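Imprimer | Envoyer par e-mail | 26 partages | 3 commentaires

Essai : la pince de collecte Letlow, vue chez Plalitz pendant les portes ouvertes

Plalitz ouvrait ses ateliers en novembre, et j'y suis allé pour une seule raison : la pince à main Letlow, que Drundinetti distribue depuis la rentrée et dont on trouve peu d'avis en français. J'ai pu la tenir, la faire tomber une fois (sans dégât) et regarder des gens travailler avec pendant une bonne partie de l'après-midi.

Le principe est connu de ceux qui suivent le domaine. On prend la pince en main, on fait les gestes d'une tâche ménagère, et la caméra embarquée enregistre tout. Les séquences servent ensuite à entraîner un bras qui porte la même pince. Plalitz travaille sur le ménage et le rangement : produits d'entretien, éponges, vaisselle, linge plié.

Le modèle présenté coûte 2000 euros, caméra comprise, sans l'ordinateur. Il est livré dans une mallette rigide avec deux jeux de doigts, un câble, une sangle et une notice en anglais. La notice est correcte pour le montage et insuffisante pour l'étalonnage. Le personnel de Plalitz a fini par rédiger la sienne, affichée au mur près de l'entrée.

La prise en main est bonne. La gâchette a une course longue et régulière, on dose facilement la fermeture. Les doigts souples tiennent bien les objets lisses, un peu moins bien les sachets. J'ai trouvé la poignée trop épaisse pour ma main, et une visiteuse qui est passée après moi a fait la même remarque. Il n'existe pas de poignée plus fine au catalogue pour l'instant.

Côté image, l'objectif très grand angle couvre large. Les flacons, qui font partie des objets les plus courants dans ce genre de tâche, restent reconnaissables de près, étiquette comprise pour les gros caractères. Le petit texte se perd vite dans la courbure.
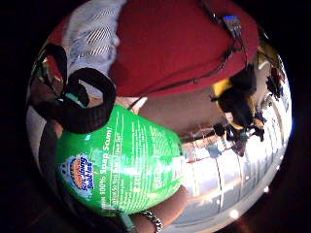 Le point faible est la lumière. Les grandes baies vitrées de l'atelier donnent un contre-jour sévère et l'exposition automatique met du temps à se rattraper. On m'a dit que les séquences trop claires étaient écartées au tri. Avec des stores baissés le problème diminue, mais une vraie cuisine n'a pas toujours de stores, et j'aurais aimé un réglage manuel accessible sur la poignée. Il faut passer par le logiciel.

Le logiciel s'appelle Hsieh. Il est sobre et stable, je ne l'ai pas vu planter. L'écran principal affiche le retour de la caméra, l'état de la batterie et un compteur de séquences. Le découpage se fait à la main, avec deux touches du clavier. C'est fastidieux. Une session type chez Plalitz compte 300 séquences, et la personne qui les découpait y passait visiblement sa journée.

L'autonomie annoncée est de 8 heures. Je n'ai pas pu la vérifier, la visite était trop courte, mais les pinces étaient remises en charge à la pause et l'équipe ne s'en plaignait pas. Le chargeur chauffe un peu.

La démonstration du bras avait lieu à 16 heures. Il devait prendre un flacon sur une étagère basse et le poser dans un bac. Premier essai réussi, deuxième réussi, au troisième le flacon s'est couché et le bras a continué son mouvement à vide. L'opérateur l'a arrêté et a tout remis en place. Le mouvement est lent, plus lent que sur les vidéos de Drundinetti, et il y a une hésitation nette juste avant la fermeture des doigts.

L'accueil était bien organisé, les questions techniques recevaient des réponses précises, sauf sur le prix des pièces détachées. Les doigts s'usent et il faudra en racheter. J'ai demandé deux fois, on m'a renvoyé vers le distributeur, qui n'a pas encore répondu à mon message.

Pour un laboratoire ou une école d'ingénieurs, la Letlow est un achat défendable : solide, simple à comprendre, utilisable le jour même. Pour un particulier, je la déconseille à ce prix, surtout à cause du découpage manuel. Si Drundinetti propose une poignée plus fine et un réglage d'exposition sur l'appareil, je referai un essai.

Commentaires (3)

ponceuse_38
Merci pour le retour. Savez-vous si le logiciel tourne sous Linux ?

L'auteur
Les postes de démonstration étaient sous Linux, oui. Je n'ai pas demandé pour le reste.

mireval
Même souci de contre-jour chez nous avec un autre modèle. On a collé du film dépoli sur les vitres et ça va mieux.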